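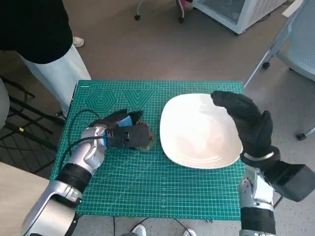

Does descaling an electric kettle save you money on electricity? Very little, as far as I can measure, and the ads that say otherwise are selling descaler.

I got started on this in December when a bottle of Jellberg descaler showed up in my kitchen. My sister-in-law had left it, with the receipt still around the neck. On the back it promises "a faster boil and a lower bill." I have hard water, the kind that leaves a ring on everything, and I had never descaled this kettle in my life. So I was the ideal customer, and I still didn't believe it.

The claim sounds reasonable if you don't think about where the heat goes. Scale is a poor conductor, sure. But in a kettle with the heating plate in the bottom, the heat has to end up in the water sooner or later. A bit more leaks out the base while the plate runs hotter. That's the whole loss. A furnace or a big water heater may be another matter, and I'm not talking about those.

I borrowed a plug-in power meter from Selvaraj Howlader down the hall and boiled the same amount of water over and over, from the same pitcher, left out overnight so it would start at room temperature. Scaled up, the kettle used 62 watt-hours a go. Then I ran the descaler through it twice, rinsed until it stopped smelling like a swimming pool, and did it all again. It used 2 less.

Say I boil it five times a day. That's 10 watt-hours a day, so well under 4 kilowatt-hours in a year. At what I pay, the savings won't cover the bottle, and the label wants you to use one every month.

Before anyone writes in: yes, one kettle, one kitchen, a cheap meter. Two watt-hours could easily be the meter. Piyumi Bandara read a draft of this and pointed out that I should have repeated it in a second kettle. She's right, and I'm not buying a second kettle.

None of this means you should leave the scale in. My tea had flakes in it, and now it doesn't. The lid closes properly again too. Plain white vinegar does the same job, or citric acid if you can't stand the smell (I can't). Half fill, boil, let it sit 20 minutes, dump it, rinse it well.

I wrote to Jellberg asking what the lower bill was based on. They sent a coupon.

Next I want to look at those magnets you clamp on the pipe. Maxine Ellery swears by hers and has offered to lend it to me, so I'll need to figure out a fair test first.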